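4.3 Where the bedroom chores break down

The kitchen results in the last section could give the idea that a policy which wipes a counter and loads a rack is close to useful in a home. The bedroom tasks do not support that. We ran five chores in the bedroom group: folding a towel, sorting socks, clearing a nightstand, making the bed, and moving small goods between a cardboard box and the bed. The last of these looked the easiest on paper. It has no deformable target, no tight fit and no order that must be kept. It was also the chore on which the policy trained on the Plunwood recordings did worst.

The recordings were made in eight homes in Plunwood and Vurkville by people using two hand-held grippers, one in each hand. We started with 3000 recordings across all chores and kept 2116 after checking. Most of those we dropped had a tracking loss longer than our limit, and a smaller share were dropped when an object left the view before the grasp was complete. The Furtună controller was then trained on the kept set with the same settings as in Section 3, and no chore was tuned on its own.

Figure 4 gives a fair idea of what the box chore asks for. An open cardboard box sits on a quilted bedspread printed with roses. A clear plastic-wrapped package leans across the inside near the top, and other small things lie lower down, among them a cream-colored cylindrical container close to the inner wall. A few small white objects are stacked on the bedspread in front of the box, and a clear plastic bottle stands behind it. The fingers of the nearer gripper are wide open, with ridged blue pads at the tips.

Three kinds of failure came up again and again. The first was the surface. A bed gives under load, and a light box on a bed tilts when a finger touches the wall. In our tabletop trials the box stayed put and the controller could brush the rim on the way in with no harm done. On a mattress the same brush moved the box, and the grasp that followed was aimed at the place where the object used to be. People making the recordings dealt with this without thinking. They steadied the box with one gripper and reached in with the other. The policy copied the reach well but often left out the steadying, or did it too late.

The second was clear plastic. Wrapping and bottles give weak and shifting depth readings, and a wrapped package has no firm outline to close on. The controller tended to close above the package and lift nothing, then carry on to the place step as if it held something. We count this as a failure even when a later attempt worked, and the scores in Table 6 are reported that way. A person watching would not call it a done chore if the machine had to set down nothing first.

The third was reach inside the box. The flaps narrow the opening, and two fingers opened wide need more room than one might expect. Objects against an inner wall were the hardest. The usual human answer was to nudge the object toward the middle before picking it up, and there are plenty of nudges in the kept recordings. The policy produced them only now and then — mostly for round objects that had already begun to roll.

Patterned bedding turned out to matter less than we had feared. In the April pilot, run at Stasarholm with plain sheets, we saw nearly the same ranking of chores and the same order of failures. We take this to mean that the weak point is contact and support, and that more visual variety by itself would not fix it.

It would be easy to make this chore work by changing the room. A heavier box, a hard board under it, and objects with no wrapping would each raise the score. We left these out on purpose. The question in this paper is whether a machine can do the chore in the room as it is, and a household that must first lay a board on the bed has taken on a new chore of its own.
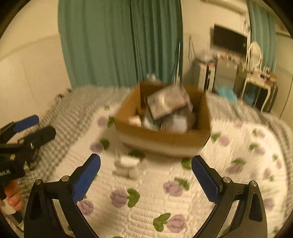 For the same reason we did not remove the flaps or fold them down before a trial. If they stood up at the start, they stayed up, and any grasp that caught on one was scored as it happened. Section 4.4 takes up the two chores with cloth, where the support problem is smaller but the end state is much harder to judge.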